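About Us

Hi, and welcome! I started Grimthorpe Robotics with a borrowed workbench and one very stubborn idea, and we've grown into a team of nine in the old Musach building. We teach robots office chores - filing, sorting mail, putting binders back where they belong. Small stuff, the kind of work that eats up a whole afternoon before you notice.

How do we do it? Mostly by doing the chores ourselves, over and over, and recording how hands go about it. A person opens a binder, leafs through it, closes it, presses the cover flat. Then we do it again with a fuller binder, or a different desk, or two binders overlapping so it gets awkward. 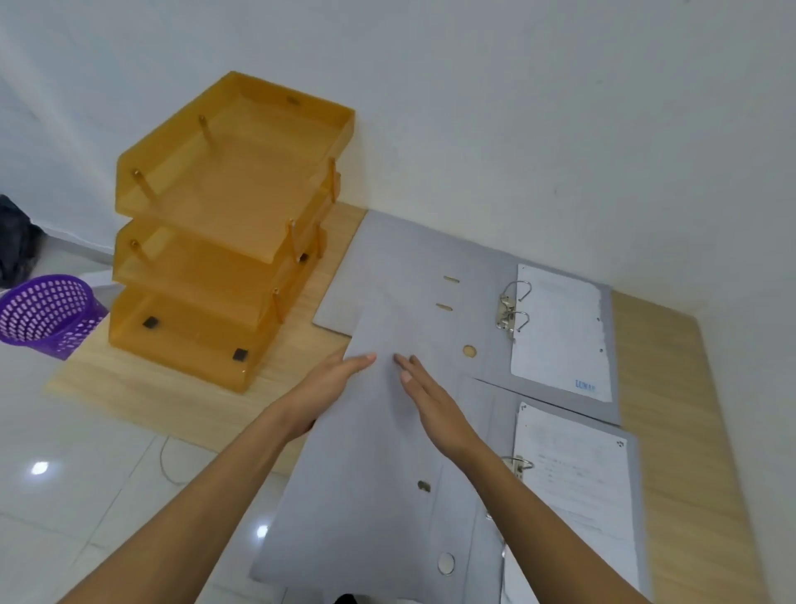 I used to think paper was easy. Then we held our first open day in June and I watched our robot, Cunitz, spend most of a morning arguing with a ring mechanism while 43 visitors cheered it on (the kids were the loudest, bless them). It got there in the end, and I have never heard such applause for a closed binder!

We liked it so much that we now do open days regularly. You can try the chores yourself at one of our practice desks, see your own recording played back, and then watch Cunitz have a go at the same job. Ask us anything. People usually want to know if it can do laundry - it can't, sorry, though the folks at Tambunan next door keep asking too.

Our next open day is November 9, 2022. We have room for up to 85 people, it's free, and school groups are very welcome, just write to us first so we can set out enough chairs. Parking is behind the building, and the door with the green handle is the one that opens.

If you can't make it, drop us a line anyway and we'll show you around some other time. Bring your messiest binder!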